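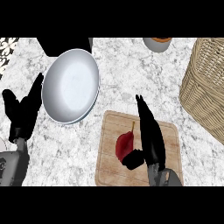
Speaker notes, Plurbridge property evening, 2022-06-23

Slide 1
Good evening, and thank you for the invitation. I will speak slowly. Please stop me if a word is not clear.

Slide 2: The building
Clellia is an old office block in Ullitz. The owner wanted to turn the ground floor into a lobby with mail room for the tenants upstairs. Budget was small. Say this early, people always ask.

Slide 3: The plan
Show the old plan first, then the new one. Wait a moment between them.
We removed 5 inside walls. The mail room moved next to the elevator. Before, tenants had to walk through the whole lobby with their packages.

Slide 4: Light
The ceiling is low and we could not change it. We put the lamps on the walls and kept the ceiling white. Mention that the Ross office tested seven lamps before we chose.

Slide 5: Sound
The first floor plan had 947 square feet of hard floor. It was too loud. We added carpet in the seating area.

Slide 6: What I would change
The chairs are too heavy to move. Also the front desk is too far from the door.

Questions, then coffee. Leave the plan on the screen.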